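Rechercher dans le forum… OK

Le café filtre en gobelet carton : hérésie ou pas ?

moura_du_matin
Bonjour à tous ! Je viens de finir un paquet de 776 grammes d'un éthiopien de chez Wedero et j'ai envie d'en parler à la terre entière – pêche, bergamote, une douceur incroyable. Je le bois en petit gobelet en papier, au boulot comme à la maison, et je trouve ça très bien !

Drivitz88
Content pour toi, mais le carton tue la moitié des arômes. Dans une tasse en porcelaine préchauffée, rien à voir. Essaie une fois et on en reparle.

Anas Twal
Pas d'accord avec Drivitz ! J'ai fait goûter sept cafés à l'aveugle à mes collègues, gobelet contre porcelaine, et personne n'a su trancher. La mouture compte dix fois plus. 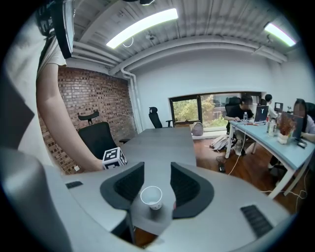
Dernière modification de la page : 1er juin

fuvness27
Petit gobelet blanc pour moi aussi. Ça oblige à boire de petites gorgées, et j'adore ça. Par contre je rince toujours à l'eau chaude avant, sinon je sens le papier.

Drivitz88
Ah, tu vois, tu sens le papier !

fuvness27
Avant rinçage, oui. Après, plus du tout.

moura_du_matin
Merci pour l'astuce du rinçage, je teste demain ! Et pour la température, vous êtes à combien ? Moi 88 degrés, mais j'hésite à monter.

Anas Twal
Monte sans crainte sur un éthiopien clair, tu vas te régaler. Et resserre un peu la mouture.

Sujets récents
Moulin manuel : lequel choisir ?
Détartrage au vinaigre
Vos torréfacteurs préférés
Filtres blancs ou bruns ?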